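Small Kitchen, Tight Budget: What I Learned Planning a Remodel
Term project report, Residential Interiors
Team: Naveen Dhillon (writing this), Mamta Kushwaha, Hnat Boiko
2020-04-09

Why we picked a kitchen

So our assignment was to plan a real remodel for a real household, and keep it under a budget the household gave us. Hnat's landlord, Harish Solanki, has a galley kitchen that hasn't been touched in forever, and he said we could have it as our guinea pig as long as we didn't knock anything down. He gave us 2000 dollars for materials and said he'd do the labor himself with his brother-in-law. I thought that sounded like plenty. Mamta laughed at me, and she was right to!

Measuring

We measured the room twice, and the two sets of numbers didn't match. The back wall bows out in the middle (old plaster), so if you hold the tape at counter height you get one answer and up by the ceiling you get another. Hnat wanted to average them. Our instructor, Hemant Agarwal, told us to use the smallest number for anything that has to slide between two walls, and that's what went on the final drawing.

I also learned to write down where the outlets and the shutoff valves are on the very first visit. I forgot the valves and had to go all the way back for them, two buses each way.

Three layouts

Layout A kept everything where it is and just swapped the doors and the countertop. Layout B moved the sink under the window. Layout C took out the upper cabinets on one side and put up open shelves. B was my favorite by a mile -- I drew it four times -- but moving the drain would have eaten the whole budget before we bought a single hinge. Mr. Solanki liked C because his wife is short and never uses the top cabinets anyway.

We ended up with a mix of A and C: old cabinet boxes, new doors, open shelves on the left.

Counter and shelf surfaces

This part took the longest, because everybody has an opinion about countertops. Mamta was for laminate, Hnat was for tile, and I wanted wood. We argued over light versus dark for an entire afternoon. My point was that the kitchen only has the one window, and a pale wood top would keep it from feeling like a hallway. I still think pale wood makes bright colors and white pots look good.
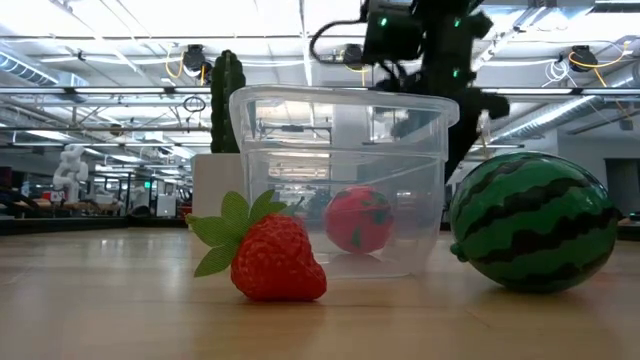
Light wood with some color on it

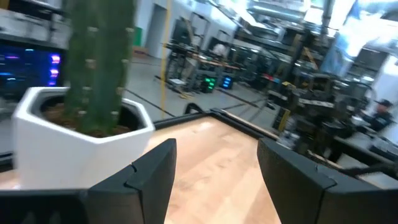

What it costs

Prices came from two places. Orex is the big supplier out by the highway, and Wulus is a little salvage yard that sells doors and hardware by the piece. Orex was cheaper for the countertop and the shelf boards. Wulus was way cheaper for doors, but you have to take what they have, and what they had was 7 matching doors in a kind of mustard yellow. We need six. The extra one is going to be the practice door for painting, which I'm glad about, having seen Hnat paint.

Our total came to 1423 dollars. That covers the countertop, shelf boards and brackets, doors, hinges, knobs, primer, paint and caulk. It doesn't cover the faucet. Mr. Solanki says the faucet is fine and I say it drips, so we left the rest of the money unspent in the plan and he can decide.

Schedule

We gave it 6 days of work, spread over the back half of April:

Take down the left uppers, patch the wall
Prime and paint the wall and doors
Old countertop out, check the cabinet boxes for level
New countertop in, sink back on
Hang doors and shelves
Caulk, touch up, haul stuff away

Mr. Agarwal's note on our draft was that paint needs longer to cure than we'd allowed, so the doors now get painted first and sit in the garage while the other stuff happens.

What I'd change

I'd ask more questions before drawing anything. We found out on the third visit that the Solankis keep a huge rice cooker on the counter all day, and neither of my first two drawings had a spot for it near an outlet. Mamta caught that one.

The drawings are in Flollilow, the free planning program from our lab. It crashed on me a lot, so save often. The shelf sheet is still missing the bracket spacing, and Hnat is adding that before we hand over the printed set.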